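Grosdale Community Help
Home > Workshops and stores > Storage and shelving

Where should bulky moulded parts live when the small parts have taken over the shelves?

Posted by pelham_stores
10 September 2025

I look after the parts area for a small workshop. It is one room with a carpet (we inherited it, it was an office before) and one run of metal shelving along the wall. We moved in during August and I am still trying to settle where everything goes.

The small stuff is fine. Metal pucks, square pads, rods and so on are laid out on the middle shelf where people can get at them. The trouble is the moulded parts. They are an awkward shape, a bit like a shoe, wider at one end, and they won't stack. Put one on top of another and it slides off. They also have a shiny face that shows every mark, and the boss gets upset about scratches before they've even been fitted.

At the moment they sit in a row on a shelf and take up the whole of it. I have two plastic bins I could use on the floor instead, but I tried one and the parts knocked together every time somebody moved it. I also found that people reached in, grabbed one by the rim and dragged it out over the others.

What I would like to know:

Is it sensible to keep this sort of thing in a floor bin at all?
If so, what should go in the bottom and between the parts? We have plenty of cardboard from deliveries and not much budget for anything else.
Is there a good way of stopping people from overfilling it?

The shelving is Prandberg, the ordinary bolt-together sort. I could add another shelf but I would lose height on the ones I have.

12 people found this useful

Replies

dormer77

Just get more shelves. Bins on the floor are always a mess and you end up kicking them. We had them at my last place and after a year they were full of rubbish, sweet wrappers, broken ties, all sorts. Add the extra shelf and be done with it.

pelham_stores

Thanks, but as I said I would lose height. The parts need to stand up or they take twice the room.

keith_m_bolton

I'd second the floor bin but only if it has proper dividers. You can buy a set from Lilteck that slots together and cuts down with a knife. We use them for tap bodies and they have lasted well. They are not cheap though and I don't know if they do a size that would fit yours. Measure the inside at the bottom and not the top, as most bins taper and I have been caught out by that.

Also put a label on the end of the bin as well as the front. Ours get turned round.

hollin_g

A bin is all right for a short time, between delivery and fitting. I wouldn't leave anything in one for months. Cardboard takes up damp if the room isn't heated at weekends, and it goes soft and then it is no use as padding. Change it when it feels limp.

We did try old towels. They shed fluff and it stuck to everything -- don't bother.

Marked as most useful

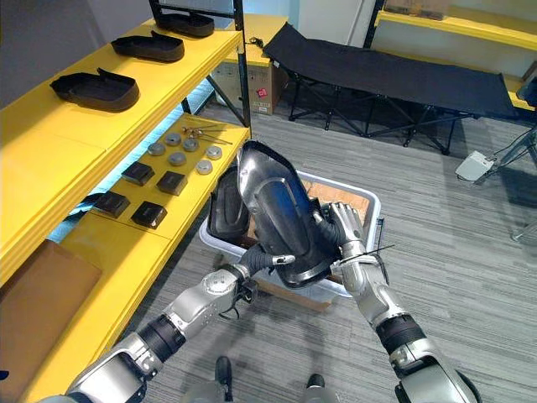
Roos Aerts
Storage and packing adviser, Grosdale Community Help

A floor bin will do this job if you set it up for it. The white plastic one here has flattened cardboard in it, and the shoe-shaped parts go in upright, tips towards the top. Standing them up saves floor space and gives people something to take hold of that isn't the shiny face.

For the lining, flatten your delivery boxes and pull off all the tape and staples first. A staple will do more damage to a gloss surface than another part will. Lay two sheets flat in the bottom, then stand more sheets up against the sides so that they come a little way above the rim of the bin. Between the parts, use a single sheet folded once. Corrugated board with a plain brown face is best. Printed board can leave ink on things if it is pressed hard against them for a long time.

Don't wedge the parts in tight. They should lean slightly on the card and come out without a pull. If you have to tug, the one next to it gets rubbed.

Lift with both hands, one low down near the bottom edge and the other around the upper side. It is worth showing people this once, properly, at the bin. The habit you describe of dragging a part out by its rim is where most of your marks will be coming from.

On overfilling, pick a number and write it on the bin. I can't tell you what yours should be without knowing the inside size, but for parts of around 5 inches across I would start with four and see how it goes. If the next one needs pushing, you have one too many. Anything over the number goes in your second bin, and that second bin should have its own card in it already, or people will use it bare.

As for the shelves, I would keep the top one for trays and leave the middle one to the small parts, set out in groups by type as you have been doing. Pucks together, pads in short rows, rods at the back where they can't be swept off by a sleeve. Small parts that lie flat are easy to check at a glance. Once they are piled in tubs you have to tip everything out to find out what's left.

I agree with hollin_g about damp. I don't agree with dormer77 that bins always fill up with rubbish, but they do need looking at. Snipped cable ties are the usual thing. They drop down between the sheets and the cut end is sharp enough to scratch, so lift the card out every 6 weeks and shake it over a sack.

Dividers are a good buy if you find you are using the same bin for the same part all year round. Until then I would spend nothing -- try the card for a month.

pelham_stores

That's very clear, thank you. I've lined one bin this afternoon and will do the other tomorrow. Is there any harm in putting the bin straight on the carpet, or should it be on a board?

Roos Aerts

Straight on the carpet is fine. Only use a board if you need to slide the bin about, and in that case I would put it on a wheeled base instead. Jeon do a low one, or an old plant trolley will take the weight.

This thread is open. Sign in to add a reply.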